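工作记录 七月 小麦淀粉浆糊,第二轮

上午九点十分开始。

先写一句给同事:上一轮的记录我用我的母语写了一半,后来大家看不懂,所以从这一轮开始我都用中文写。如果有的句子奇怪,请直接在旁边用铅笔改,不要擦掉我写的字,我想知道错在哪里。

这一轮的目的是决定 Skarken 那批册子用什么浆糊。Skarken 一共34册,都是横开本的旧账册,布面书脊,纸是机制纸,有一点酸,但是还能翻。坏的地方差不多都一样:书脊里面的衬纸脱开,前后环衬在折缝处断裂,有几册的书角软了,一层一层地分开。上一轮我们只用了一种浓度,结果在书角上太稀,在补折缝的薄纸上又太浓。所以这次做三个浓度,分开写。

淀粉还是 Mulligan 的那一袋,已经开封,放在柜子的第二层。我闻过了,没有霉味。袋子的封口夹子坏了,我换成一个木夹子。请注意旁边那一袋是面粉,不是淀粉,颜色很像。上个月有人(是我)拿错了一次,煮出来的东西发灰,有筋,刷不平。

煮法

母液是这样做的。淀粉一份,水五份,按体积。水用500毫升,过滤过的。淀粉先用其中一小部分冷水泡着,不搅,放到十点。泡过的淀粉沉在杯底,很硬,像湿的石膏,用勺子推才会动。我以前不泡,直接煮,也能煮成,但是泡过的更细,过筛的时候剩下的颗粒少。

十点零五分上火。用双层锅,外锅水先烧开再调小。泡好的淀粉搅匀,和剩下的水一起倒进内锅,从这时候开始一直搅,不能停。前面很长时间什么变化也没有,我每次都会怀疑是不是火太小。然后锅底忽然变稠,有块,这时候必须搅得很快。再过一会儿颜色从纯白变成半透明,有一点珠光。我从变稠开始又搅了二十五分钟。胳膊很酸。上一轮只搅了十五分钟,我现在觉得不够,因为那一锅第二天出水很多。

十点五十分离火。盖一张湿的棉布,让它自己凉。请不要放进冰箱里快凉,上面会结皮,皮下面还是烫的。

等它凉的时候我裁了试条。纸用三种:一种是做衬纸的厚皮纸,一种是补折缝的薄皮纸,还有一种是 Brandow 仓库给我们的旧空白纸,和账册的纸接近,拿来当"书"用。每条都裁成一样宽。纹理方向我在每条的右下角用铅笔画了一个小箭头。这件事很小,但是上一轮没有画,后来有六条不知道方向,全部不能算。

判断纹理的方法有很多,我用的是最笨的一种:两边各弯一下,哪边软,纹理就顺着折痕。薄皮纸弯不出来差别,就裁一小块,背面刷水,看它往哪边卷。卷成筒的时候,筒的轴就是纹理的方向。

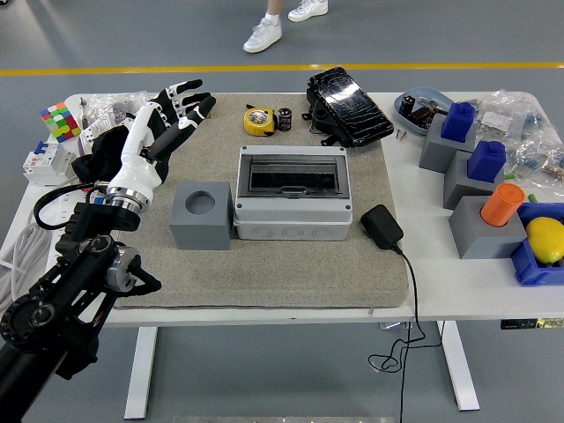

关于裁纸还有一点。铁尺下面的砂纸条已经掉了一半,压着薄皮纸会滑。我试了在尺子下面贴一条医用胶布,可以用,但是胶布边上会露出一点胶,碰到纸就粘毛。下次买软木条来贴。刀片裁厚皮纸二十刀以后就要换,不要省,钝的刀片裁薄皮纸会拉出一根一根的纤维,看上去像是撕的。

不过撕的边在补折缝的时候反而更好。所以薄皮纸我分两组,一组裁,一组用水线撕。水线的做法:毛笔蘸水,沿尺子画一条,等一下,然后两手往两边平着拉。拉得太早,水还在表面,边会歪。拉得太晚,水散开,毛边太宽。我的经验是数到十五。

十二点二十分浆糊凉了。过筛两次,用马尾筛,刮板是竹的。第一次过筛很费力,第二次就很顺。过完筛的浆糊很白,很滑,拿起来不断,像很稠的酸奶。

三个浓度

甲:母液,不加水,只在碗里用刷子揉开。
乙:母液一份,水一份。水分四次加,每次揉匀了再加。
丙:母液一份,水三份。像淡的牛奶,可以滴下来。

加水这件事要耐心。一次加太多,浆糊会变成很多小疙瘩浮在水里,再也揉不开,只好重新过筛。我加乙的第三次水的时候急了一点,出了几个疙瘩,又过了一次筛。

刷子:甲用短毛的圆刷,乙用平的羊毛刷,丙用同样的羊毛刷,但是先在布上吸掉一些。刷子的编号写在刷柄上,请不要混。特别是那把刷过 Duvemell 胶的,已经用红线绑了,以后只刷 Duvemell,不要再进浆糊碗。胶干了以后在毛根里像塑料,洗不掉,刷薄纸会划出线。

为什么这次也带上 Duvemell,我解释一下。有同事问,书脊衬纸能不能直接用它,快,粘得牢。我的意见是不用,理由是以后拆不开。但是意见归意见,我还是做了一组放在一起比较,大家自己看试条。

贴试条

下午一点半开始贴。室内湿度计的读数我记在表上,不在这里重复。窗关着,风扇也关着,因为上次有风扇,左边的试条比右边干得快很多,结果没有办法比。

第一组,厚皮纸贴在旧空白纸上,甲、乙、丙各四条,Duvemell 四条。
刷的时候从中间往外刷,最后一笔顺着纹理。甲拉得很重,厚皮纸没有问题,表面有刷痕,压了以后看不出来。乙很舒服,纸吃水以后伸长了一点,等它伸够了再贴,就不会起皱。丙太湿,纸变得软塌塌的,拿起来的时候有一条从中间断了,我重新做了一条。Duvemell 干得快,贴歪了就没有第二次机会,第二条歪了,我留着,没有重做。

第二组,薄皮纸补折缝。用旧空白纸对折,折缝用骨刀刮到快破,模仿坏的样子,再把补条贴上去。甲不行,刷子一拉,薄纸就跟着跑,撕边的纤维都粘在一起成了硬边。乙可以,但是要把浆糊先刷在塑料片上,再把纸放上去吸,不直接刷纸。丙最好,纤维自己散开,贴下去以后边上几乎看不见。只是丙的粘力是不是够,要等干透了再折。

第三组,书角。我用四块旧的灰板,把角在水里泡软再揉开,做成分层的样子。每一层之间用细的竹片送浆糊进去。甲送得进去,但是不会自己往里走。乙会走,走得不远。我最后的做法是先用丙湿一下里面,再送甲,然后两面垫硅油纸,用小夹子夹,夹子下面再垫两片薄木板,不然会有印子。这个办法是从旧的手册里看来的,不是我发明的。

压的方法:厚皮纸的组,两面无纺布,外面吸水纸,再外面木板,上面放铅块。薄皮纸的组只用轻的压,一块玻璃就够。吸水纸三十分钟换一次,换两次,以后一小时一次,下班前再换一次。换下来的吸水纸摊开晾,不要叠着放回抽屉,抽屉里会有潮味。

四点四十五分全部压好。
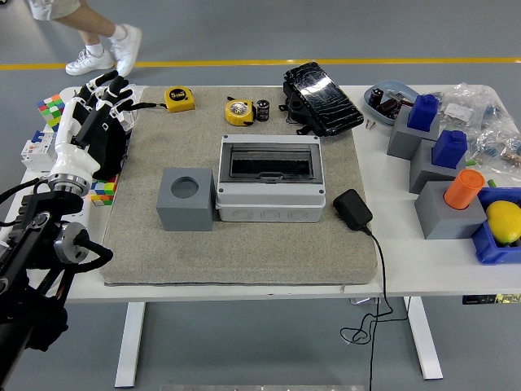 大台子,七月。垫子上是黄色的卷尺。

第二天补记

早上八点半揭开。先写样子,再写强度。

第一组,甲平整,略硬,弯的时候有一点响声。乙平整,弯起来没有响声,手感和原来的纸差别最小。丙有三条边上翘起,第四条就是重做的那一条,反而平,我不知道为什么,可能是重做的时候浆糊在碗里又稠了一点。Duvemell 很平,很牢,弯的时候有弹性,但是正面对着光看,胶层发亮,旧纸的背面能看出一条颜色深一点的带子。

第二组,我做了折叠的试验。每条打开、合上200次,用手做的,不是机器,所以力量不会完全一样,我尽量在上午一口气做完,免得下午手累了变轻。甲在补条的边缘开始裂,就是硬边那里,和我想的一样。乙没有裂,折缝里有细的白线。丙也没有裂,有一条在末端翘起来很小的一个角,用指甲可以挑开。裁边的和撕边的比,裁边的在甲和乙里都先在边上出线,撕边的没有。所以撕边要留下来,虽然慢。

第三组,书角。干了以后用拇指和食指捏,都是硬的,没有空的声音。一号角比原来厚了一点,是甲送得太多。二号和三号好。四号夹子歪了,角也跟着歪,这是夹子的问题,不是浆糊的问题。以后夹的时候要蹲下来从侧面看一眼。

拆开的试验也做了,这对我是最重要的。每一组拿一条,用湿的吸水纸盖住,上面盖塑料片,等十五分钟。乙和丙用竹片轻轻一挑就下来,旧纸没有伤。甲要再等十分钟,也下来了。Duvemell 等到中午,没有动,我用力揭,把旧纸的表面带下来一层。这一条我钉在板上,谁想看可以去看。

剩下的浆糊放进玻璃瓶,4度保存。瓶子上写了浓度。请不要在瓶子里直接蘸刷子,用干净的勺子取出来再用。早上看,母液上面有一层很薄的水,比上一轮少很多,我认为是多搅了十分钟的结果。但是我只有两锅可以比较,所以不敢说得太肯定。

目前的决定

书脊衬纸用乙。补折缝用丙,薄皮纸撕边;如果折缝在册子的前五页以内,翻得多,那就用乙,先刷在塑料片上。书角先丙后甲。Duvemell 不用在 Skarken 的册子上,空白盒子和函套可以用。

母液每次不要做多,一锅够用三天,第四天闻起来就有一点酸了。上一轮有人加了防腐的东西,瓶子上没有写是什么,那一瓶我已经倒掉了。

还没有解决的问题

一、布面书脊的布,里面有旧的动物胶,遇到丙会软,颜色有一点渗出来,绿色的布最明显。我只在一块掉下来的布边上试过,还没有在册子上试。在弄清楚以前,绿色书脊的几册请先不要动。

二、机制纸上的墨水。账册里大部分是黑色的,但是有些行是红的或者紫的。紫的那种碰到水肯定会跑,我用湿棉签在页角一个小点上试过,棉签立刻变紫。补折缝的时候如果有紫墨水离折缝近,浆糊要再稠,垫纸要换得更勤。或者干脆用预先刷好浆糊再晾干的薄皮纸,用一点点水激活。这个办法我还没有做熟,激活以后只有很短的时间可以调整位置。

三、Brandow 那边问能不能把册子里夹的票据一起展平。我的看法是不要一起做,票据的纸很杂,有的是涂过蜡的。先夹进无酸纸袋,按原来的页码写号。铅笔写,写在袋子上,不写在票据上。

四、吸水纸快要用完,已经写在采购单上,同时还要软木条、一把新的马尾筛(现在这把在边上有一个小洞,我用线缝了,可以再用一阵),还有封口夹子。

下一次要做的

先拿册子里状态最好的一册开始,不要从最坏的开始。拆书脊以前把每一帖的顺序写下来,并且把旧的缝线留一段,放进小信封。前后环衬断开的地方量好长度,写在卡片上,这样薄皮纸可以一次撕够,不用刷好浆糊再去找尺子。

浆糊明天早上再煮一锅,比例不变,搅的时间也不变,看出水的情况是不是一样。淀粉我今天下午走以前先泡在冷水里,放在冰箱下层,杯子上贴了纸条,请不要当成牛奶。

刷子都洗过了,挂着,毛朝下。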